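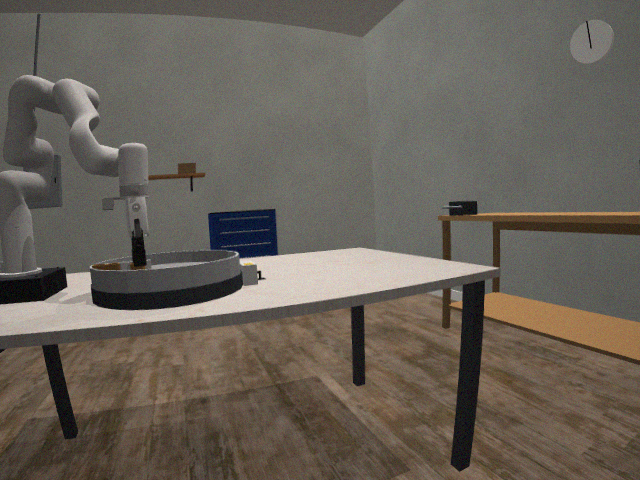 Search this site... Go

Brarno Stone Polish: A Review

December 27, 2022 — by Eldana Yilma

46 shares | 15 comments

I bought the Brarno kit in September after my sister-in-law Asnakech set a sweating glass on my kitchen table and then went home to her own, better table. The kit is a tub of paste, two cloths and a leaflet that is mostly warnings. It cost me $46, a lot for something that smells like a dentist's waiting room.

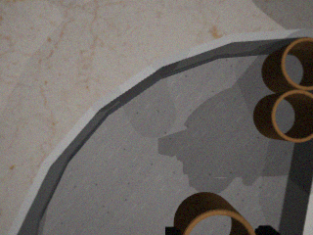 Putting it on

You rub it in small circles, wait 15 minutes and buff. The leaflet says "light pressure." My shoulder would like a word with whoever wrote the leaflet. The second cloth is softer than the first and sheds like a cat, so use an old T-shirt.
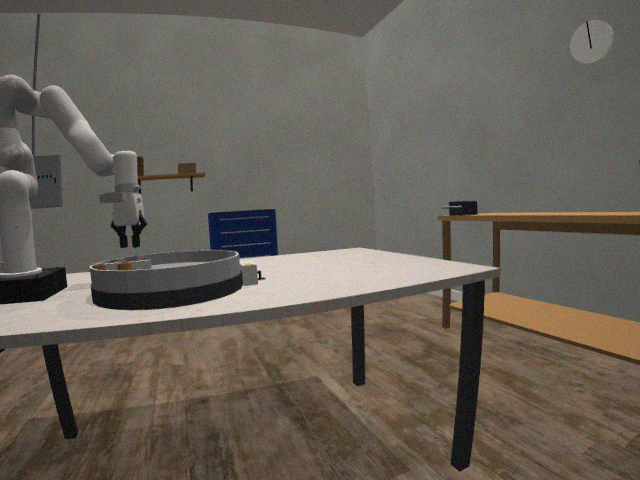
Rings from cups came off on the first pass, and the dull patch by the sink took two. Color is another matter. If your top is white with faint orange-tinted marks all over it, like the table in the picture, test a corner before you spend the money. My own orange spot (turmeric, my fault) went from orange to slightly more polished orange.

Kedir Ambaye at the Brolosbridge hardware store swears by a third coat.
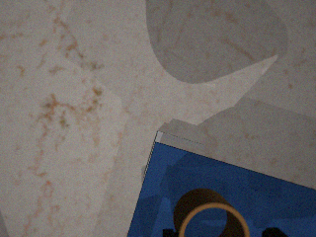 He also sells the stuff, so I stopped at two — and the shine has held up through Christmas dinner, gravy included. I'd buy it again on sale, without the cloths.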